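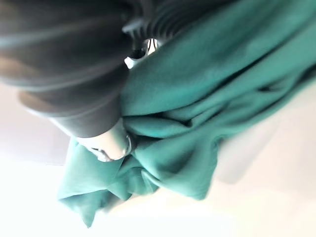 Tsegereda Abera asked whether a claim form handed in at the counter after 4 pm would still be stamped with that day's date. Nivaldo Toledo confirmed that it would, provided the person was in the queue before the doors closed. The notice in the Pickering waiting room says otherwise and will be replaced.

2. Small claims hearing lists
Simone Guimarães reported that 44 hearings were listed at Mirkley last month and 3 were adjourned, all for late service of papers. Parties are still posting documents to the old Skikumville address. Redirected post is taking too long to arrive. Agreed to put the new address on the first page of the hearing notice. 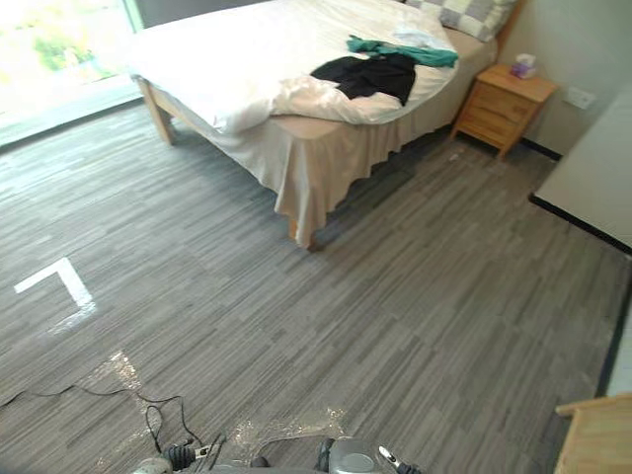
The old address also appears on the guidance leaflet. There are 200 copies left. These will be recycled and not corrected by hand.

3. Remote hearings
Raíssa Teixeira asked for a test call to be offered to anyone without a solicitor. Agreed for a trial period, 40 minutes to be set aside each morning. Bundles over the email size limit to go through Farnex as now. Jailson Aguiar does not want the trial extended to possession cases until the duty scheme has replied.

Actions
NT: replace waiting room notice
SG: amend hearing notice, order new leaflets
RT: draft wording for test call letter
JA: write to duty scheme again

Minutes agreed 2 March 2021.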